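Last edit: 2025-09-15

# Vumgate Table Set

Pictures and short notes of kitchen things on a white table. The set was made for people who need to talk about small household objects: where they stand, what is inside what, what lies on top of what. It holds 2507 pictures with 3000 notes, so some pictures have more than one note.

Please read the part "Known problems" before you use the notes for counting.

## What is in the folder

```
vumgate-table/
 pictures/
 notes/
 object_list.csv
 words.md
 CHANGES.md
```

The file `object_list.csv` has one row for each object, 24 rows in total. The file `words.md` explains which word we chose when English has two or three for the same thing. I am not a native speaker and I needed this file for myself, but later the other people who wrote notes also used it.

## The objects

Most of them belong to two families: things for holding (bowls, pots, cups, trays) and food, where a large part is toy food. We mixed them on purpose. A table with only bowls gives very boring notes, and a table with only food gives notes where everything is "next to" everything.

The colours of the objects are written in the list in plain words. For the light green dishes we say "pale green", also when the lamp makes them look more like mint. For the small cup we had a long discussion between grey and blue, and the word is now "blue-gray" in all the notes. I know that in Canada the spelling is "grey", and in the rest of this document I write it so, but the label was fixed early and changing it would break the search of the Ristness people.

An arrangement is not planned as a real meal. Fruit may share the table with a bottle of sauce and a pot with nothing to go in it. We only asked that the objects do not all stand in one straight row, and that at least one of them is in or on another one.
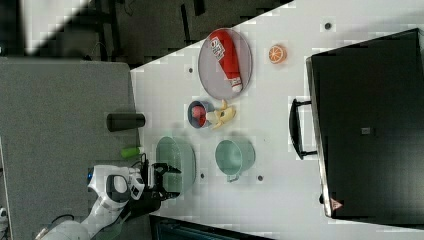
The words "in" and "on" gave us the most work. A bottle lying on a wire-mesh tray is "on the tray", even if the tray has a rim. A round thing inside a cup is "in the cup", even if you can still see the top of it from above. For a banana which touches the cup from outside we write "touching", and we keep "next to" for things with some white table between them. In the first version these were all "next to", and it was not useful.

For directions we use the sides of the picture, never the sides of the table. Many pictures are turned, and the long edge of the table can go diagonally, so "the front of the table" has no clear meaning. "Left", "right", "upper" and "lower" always mean left, right, upper and lower in the picture as it is saved.

## How the notes are written

Each note is between one and three sentences. The rules are in `words.md`, but the main ones are these:

- Name the object first, then the place.
- If a fruit is cut or peeled, say it. "Half-orange" and "orange" are two different words in our list.
- If you are not sure what a thing is, write the more general word. "Red round object" is a good note. "Apple" is a bad note if you only see a bit of red.
- Things that are not on the white table get the mark `off_table` and no place.
- Do not write what the object is used for.

The last rule sounds strange for kitchen things, but without it half of the notes became small stories about cooking.

A typical note looks like this:

```
The red bottle lies on the wire-mesh tray. The cap is white.
```

## Versions

**v3** is the version you have. The `off_table` mark is new, and the notes from June were all read again by a second person. In that reading we corrected the word for pots and bowls in many places. A dish with a short handle is now always "pot".

**v2** added the pictures from the Seidel room, where the floor is dark and the legs of the furniture are often visible behind the table edge. The notes do not speak about the floor.

**v1** was only used inside Truvetti and should not be cited.

## Known problems

- Nine objects appear much less often than the others. They are marked `rare` in the object list.
- Pale dishes on a white table have a weak edge when the light is strong. The shadow under the rim helps, but not in every picture.
- Small objects inside a bowl or cup are sometimes hidden from the side of the picture, and then the note does not mention them. For this reason the notes are not a full count of the objects.
- Text on labels is not copied. If a label is there, the note may say its colour and nothing more.
- A few notes still have "grey" where the list has "gray". If you search for colours, please search for both.

## Use and questions

You may use the pictures and notes for study, teaching and research. Please write "Vumgate Table Set, v3" and give the version number each time, because the notes of v2 and v3 do not match line by line. If you correct a note, send the picture number together with the old and the new sentence. Corrections without the old sentence take us a long time to find, and they go to the end of the list.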